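10/13/21 — workshop, hubcap job, carrying on from the last entry

Long evening, good one. Started by re-tensioning the wrist on Lumanlan (yes, the name stuck, no point fighting it now) and then went straight to pick-up tries off the blue shelves. I'd set myself 100 tries at the hubcap before changing anything else, and I got through 99. The last one got lost to a stuck e-stop button, which took ages to free up, and by then I couldn't be bothered to go back for it. So the numbers below are out of 99 and I'm fine with that!

Setup is the same as before. Hubcap flat on the upper shelf, outer face up, pushed to the right, with a little of the rim sticking out past the front lip so the fingers have something to get under. Green crates stay down below. I left the barrier belts up the whole time because I don't trust the elbow yet and neither should you.

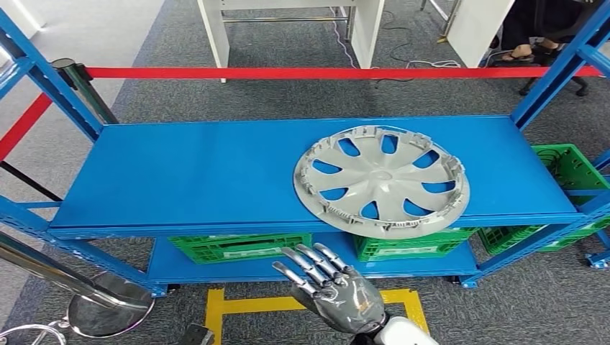

What's been bugging me is the approach. The hand likes to come in low, fingers spread, and then climb to the lip, and on the way up it loses track of which edge it's after. The crates have those latticed sides, the hubcap has gaps between the spokes, and the planner (still the old Jullia build, I haven't moved over) sees holes everywhere and gets excited. Three times it went for a crate wall like it was the prize. I put in a rule that throws out anything under the height of the upper shelf, which is a hack, but the crate grabs stopped.

Second thing — the shelf is shiny. Glossy blue paint plus our overhead lights means the depth readings go patchy right next to the rim. I tried turning off one bank of lights and it got a bit better. A sheet of something matte under the hubcap would probably fix it, but then I'm training on a shelf that isn't the shelf, so I'm holding off.

Thumb notes, for whoever opens up the hand next:

- Keep it tucked on the way in. Opening it early catches the lip.
- Current limit is at 700 now. Lower than that and it slips off the rim clips.
- The Adov tendon is holding up fine. The Nukar one squeaks, so I swapped it back out.

Score: 61 clean lifts, 38 misses, and most of the misses were in the first half before the height rule went in. I'll take it.

Next up is the same thing with the hubcap turned over, then moved to the left end of the shelf. I'd like the lift-and-place working by January. The yellow tape needs to stay where it is until then, please, I've measured everything off it. Also we're nearly out of the small zip ties.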